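Hoststead Felted Wool Desk Mat

Desk mats
In stock, sent out within 2 working days

We've been making mats in one form or another at Hoststead for 11 years, and the desk mat is the one people come back for, usually because somebody else in the house has pinched the first. It's a thick, soft, close-felted wool mat that goes under your keyboard, your letters or your sewing, takes the chill off a cold tabletop and hushes the clatter of cups and pens.

The wool comes to us ready washed from Elonlow, where it's carded and dyed in small lots, and we felt it, press it and trim it ourselves. Small lots do mean the colour wanders a bit from one batch to the next. If you're buying two mats to sit side by side, please put them on the same order and we'll cut them from one length for you.

Sizes and colours
Small, medium, large and extra large, in 7 colours: Moss, Slate, Oatmeal, Rust, Plum, Ink and Gorse. All are 4 mm thick. We can cut to your own measurements too, but allow an extra week, and do measure twice (we've all got it wrong, us included!).

Looking after it
Shake it out of doors now and then, and go over it with a soft clothes brush. Spills want blotting straight away with a dry cloth, then a damp one. Please don't put it in the washing machine, however gentle the cycle claims to be. A new mat sheds a little fluff for the first fortnight or so and then settles down.

If it arrives with a curl at the corners, roll it the other way overnight and lay a few heavy books on it.
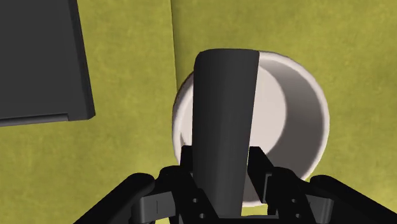
Nanayakkara writes that the Gorse mat has been on the kitchen desk since September and still lies flat, though the fluff went on for nearer a month than a fortnight, and would we please think about doing a round one.

We are thinking about it! The trimming is the tricky part, as our cutter only likes straight lines.

Goes well with
Numetetti pen tray
Wool coasters, set of 4
Soft clothes brush

Returns are welcome on standard sizes if unused. Cut-to-size mats can't be sent back unless there's a fault.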